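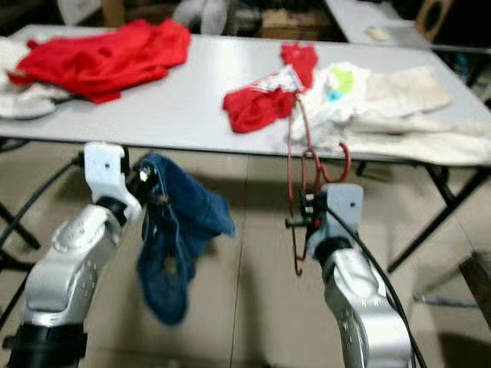 So the coat drive is over and my living room has a floor again! When my cousin Lemlem asked if I'd help her collect winter clothes for the family shelter on Beyene Street, I said sure, how much work could it be. I figured we'd get a couple of bags and be done by Thursday.

We ended up with 116 coats. Plus sweaters, plus kids' snow pants, plus one tuxedo (thank you, whoever you are). Lemlem had set a goal of 700 dollars for new socks and underwear too, because those are the things the shelter always runs out of, and we're 200 short of that. I'm still hopeful — a few people at work said they'd chip in after payday, and I plan to be annoying about it.

The sorting took way longer than the collecting. We did three evenings of it, checking pockets and zippers and arguing over what counts as a medium. If you ever give to one of these, please look in the pockets first. I found a house key, and I've been texting everyone I know trying to get it home.

The shelter could still use twin sheets and big kids' boots, sizes 3 and up. You can leave them on my porch any time after 5, or hand them to Lemlem at church. I'm driving the next load over in March, and if you have a truck and a free morning, please call me!

— Saron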